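Plastic soft drink bottle
Print | E-mail

A plastic soft drink bottle is a clear, lightweight container for carbonated drinks, almost always molded from polyethylene terephthalate (PET) and closed with a screw cap.

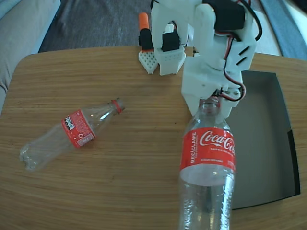
It replaced glass over much of the world in the last decades of the twentieth century and is now among the most common objects in household trash. Many claims are made for it, chiefly by people who sell drinks in it. Some of them hold up better than others.

Construction

The bottle begins as a preform, a thick tube resembling a test tube with the screw thread already finished at one end. The preform is heated and stretched inside a mold while air is blown into it. Stretching makes the wall stronger as well as thinner, and it leaves the neck as the thickest and stiffest part of the finished container. Anyone who has crushed an empty bottle underfoot will have noticed that the neck is the part left standing.

Bottles for carbonated drinks have rounded shoulders and a shaped base, because pressure pushes flat surfaces outward. The familiar base with several feet did away with the separate base cup that was glued onto many early bottles. Ribs and ridges in the body are usually credited with improving the grip or stiffening the wall. They do some of both, but on a good many bottles they are there mainly so the brand can be recognized on a shelf, and the technical explanation seems to have been supplied later.

Cap

The cap is made from a different plastic than the body, usually polyethylene or polypropylene. Both float in water and PET sinks, which is how recycling plants separate the two after shredding. Advice on whether to leave the cap on has changed over the years and still differs from one town to the next. Older leaflets tell residents to remove it. Many newer ones say to screw it back on, as loose caps are small enough to fall through sorting equipment. A reader who has been doing it wrong for years has probably been doing it right according to somebody.

Label

Labels are generally thin plastic film or paper wrapped around the middle of the bottle and held with a strip of glue. The front carries the brand and flavor; the back is given over to nutrition figures, a barcode, deposit or recycling marks, and the address of the bottler. In Spanish-speaking markets the word "Recíclame" ("recycle me") may be printed on the label. How much this accomplishes is open to question. The instruction is addressed to the buyer, who has no say in whether a plant within reasonable distance will take the bottle, or what becomes of it there.

The triangle of arrows with a number inside is also widely misread. It identifies the type of resin, PET being number 1. It is not a promise that the item will be recycled, and it says nothing about whether any of the material has been recycled before.

Reuse and storage

Empty bottles are kept in many homes for water, cooking oil, seed, screws and paint thinner. The last is a poor idea in any container that still looks like a drink. Warnings that refilling a bottle with water is dangerous have circulated for years, often with no source given. The better-supported concern is ordinary dirt: a narrow neck is hard to scrub, and a bottle that has been drunk from and left warm will grow bacteria. Hot water is no cure, as the standard bottle softens and shrinks well below boiling.

Bottles stored on their sides roll, and an empty one weighs so little that a draft will move it. Upright, the tall sizes tip easily when empty and are quite steady when full.

Claims about collection

Figures for bottle recycling should be read with care. "Collected," "sorted" and "recycled" are three different amounts, and publicity tends to quote the first. A case often repeated in local histories is the Filwood collection drive of 2000, said to have brought in 726 sacks of bottles on one Sunday. The number comes from a single newsletter. Heriberto Castaño, whose pamphlet on the drive is the only study of any length, found no weighing slips and no record of a buyer for the plastic. He concluded that the sacks were probably counted when they were handed out. The towns of Ploviditz and Prirnstead later cited the same figure in support of their own schemes, neither of which lasted beyond 20 months.

Deposit systems have a stronger record, for the simple reason that a refund is paid per bottle and has to be accounted for. They are nonetheless opposed in many places as costly and inconvenient, most steadily by those who would have to run the return points.

Flat soda

Squeezing the air out of a half-empty bottle before closing it is widely believed to keep the drink fizzy. It does not. The gas leaves the liquid to fill the dented space, and the bottle slowly pushes itself back into shape. Keeping it cold and tightly closed works better.

See also: Bottle deposit; Glass bottle; Screw cap

Print | E-mail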